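Plideck Bench Sorting Notes and Parts Table
README, May release

What is in this folder

This folder contains the parts table of the Plideck workshop, together with the rules we use for putting small hardware and hand tools into stackable bins. The table is a CSV file with 1,385 rows. Each row is one kind of thing: one size of screw, one kind of washer, one screwdriver, and so on. The row does not say how many pieces we have. It says where the thing must live and how the label must be written.

I made the first version for our own workshop in Sturkdale. Later some other small workshops asked to use it, so I cleaned the names and wrote this file. Please excuse my English where it is too stiff. If a sentence is not clear, write to me and I will repair it.

Files

parts.csv: the main table
bins.csv: list of bin addresses, 600 lines, one address per line
labels.txt: label texts, ready for printing
changes.txt: what was changed and when
old/: earlier tables, kept only for comparison

Columns in parts.csv

id: a number, never used again after a row is deleted
name: short name in plain words, for example "hex nut M5"
group: one of 43 groups, see below
bin: the address of the bin
size: free text, metric where it is possible
home: bin, board or drawer
note: anything which does not fit in other columns

The column "home" is the one that people forget. A thing with home = bin lies in a bin. A thing with home = board hangs on the wall board, and a thing with home = drawer lies in the drawer under the bench. If home is not bin, then the column "bin" must be empty. In the old tables this was not respected, and you will find screwdrivers which have both a bin and a board place.

How the address works

The address has three parts: rack letter, row number, position number. So C-4-07 is rack C, fourth row from the bottom, seventh place from the left. We count rows from the bottom because bins are added on the top. When I counted from the top, each new row changed all the addresses, and I printed the labels for rack B two times before I understood my mistake.

Colors of bins

Green: fasteners, and anything that goes with fasteners
Blue: electrical
Red: damaged or waiting for decision
Yellow: on loan from Zein, must go back to them

The colors are ours. If your workshop has only one color of bin, ignore this part and use the group column. Zein uses black for everything and they have no problem with it.

Rules for sorting at the bench

1. Take one bin to the bench at a time. Two bins of the same color beside each other get mixed.
2. Empty the bin fully before you fill it again. Small washers like to stay in the corners.
3. Put the bin with the low front side toward you. You can then read the label and reach inside without lifting your elbow.
4. Long tools do not go in the small bins. A screwdriver that stands out over the front side will catch the bin above when you stack.
5. Leave the screwdriver on the table, beside the bin, while you are working. At the end it goes back to its home.
6. If you cannot name the thing in one minute, it goes to the red bin. Do not guess.
7. Fill to two thirds at most.

Rule 7 was discussed a lot. Ranix, who shares the building with us, fills the bins to the top and says it saves a rack. For nails it is maybe true. For M3 screws I don't recommend it, they come over the front when the bin is pulled quickly.

Screwdrivers in the table

Screwdrivers are group 12. We write the tip first, then the length of the shaft, then the handle if it helps to recognize it: "PH2, 100 mm, yellow handle". The length of the shaft is measured from the end of the handle to the tip. Please don't write the brand in the name. Brand can go in the note.

If the tip is worn, write "worn" in the note and leave the row in the table. I delete the row only when the tool has left the workshop.

Known problems

- Nearly 1,000 rows were typed by hand from paper cards. There are spelling mistakes, mostly in groups 30 to 35.
- Inch sizes are written in different ways (1/4, 0.25, quarter). I am correcting them slowly.
- "Spring washer" and "lock washer" are used for the same thing in some rows.
- Rack F has addresses in bins.csv but the rack is not built yet.
- labels.txt has lines too long for the narrow label tape. Cut them after the size.

How to send a correction

Send the id of the row, the column and the new value. One line per correction is enough. I look at the corrections on Tuesday, and the answer comes normally the same day. Please don't send a whole new copy of the table, I can't see what is different in it.

Use and credit

You can use, copy and change the table for your own workshop, also if you earn money there. If you publish a changed version, please give it another name and mention Plideck.

Maintained by Fadi Mahasneh
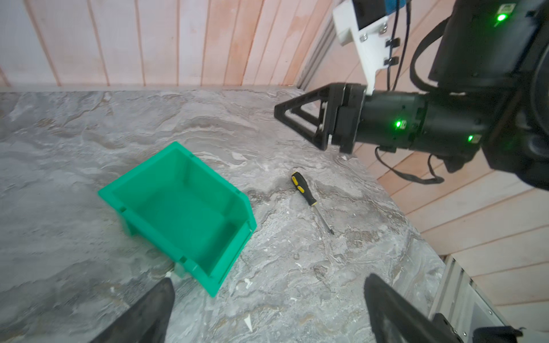

When a screwdriver has been used for filling or assembling something from a green bin, should it be stored in that bin afterwards?

It goes back to the place given in the "home" column, normally the board or the drawer. The green bins are for fasteners and what goes with them, and a long tool over the front side makes stacking difficult.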